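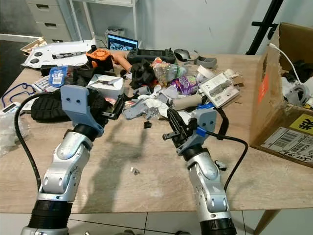
PimhamFacilities
Posted 22 Feb 2022
Members are asked to comment on the proposed rule for shared work tables at the Pimham site. Under the draft, any item left on a table at close of day would be moved to a numbered bin and held for 20 days. The table shown carries a black shoe on its side, a computer mouse, a game controller and a small white box standing open, and the present rules give staff no clear basis for sorting such items. The draft treats all of them alike. Comments will be forwarded to the Kovbridge office.

stores_459
The holding period is acceptable. The single category is not. A shoe and a game controller should not share a bin, and small electronics should go to the locked cabinet with their cords. I would also ask that packages with a barcode label, such as the blue one on the left, be exempt until the label has been checked against the delivery log.

Iordache_Annex
We respectfully disagree with the previous member. The Annex adopted separate categories in November and the result was confusion at the desk. Staff spent more time deciding where an item belonged than returning it. One bin per table is easier to explain and easier to search.

stores_459
The Annex has four tables. Pimham has 20. A procedure that suits one site may not suit the other.

Flulla_desk
May I raise a separate point? The draft does not mention cords. Loose cords beside a table are a trip hazard and should be coiled at once – not held over until closing. I see a tangled one at the far left here.

PimhamFacilities
The point on cords is accepted and will be added as section 3. Barcoded packages will also be exempt, pending a log check. The question of categories remains open.

Iordache_Annex
Please record our objection to any locked cabinet. Access to the key was the main complaint at our site.

stores_459
Noted. I maintain my position on electronics.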